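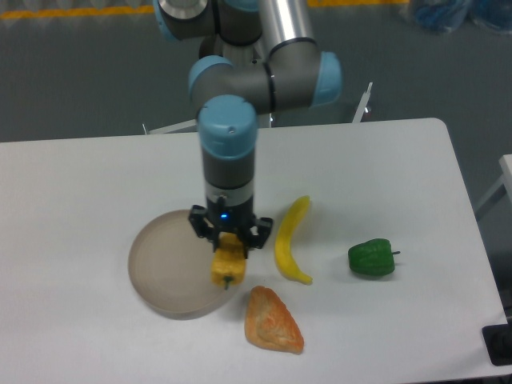 Will a whole bell pepper fit on the Hartley plate? One will, with room left over for whatever you are pretending to eat with it.

Hartley Shallow Plate, tan
Item 903

The Hartley is a round plate with a raised rim and very few other ambitions. It comes in one color. We tried a second color in January and sold 9 of them, two to Glenys Whiteley, who works here.

The rim is the reason to buy it. Fruit rolls. So do cherry tomatoes, grapes and most of what a four-year-old has been told to finish. On a flat board they end up on the floor, and on the Hartley they go as far as the edge and think again. The base is flat, so the plate stays put while you argue over who gets the yellow pepper.

What it's good for: sliced vegetables, a sandwich, toast, keys. What it's not good for: soup. We say this because a customer wrote to us about soup – a long letter, with a diagram.

Care
Wash by hand with warm water and ordinary dish soap. Skip the scouring pad. Do not put it in the oven, and please don't write to ask about the broiler, which is also the oven.

Stacking
The plates nest, rim over rim. Pauline Bramwell in our packing room has had 67 of them in one stack and would like it known that she was not asked to.

Ordering
Sold singly or in pairs. Pairs are wrapped together with a sheet of paper between them, so check before you throw the paper out – a plate has gone that way before. Peppers and bananas are sold by your grocer. If a plate arrives chipped, keep the box and write to Mervyn Furnival at the address below.

Last updated: December 2020

Contact Boditz Tableware | © Boditz | Back to top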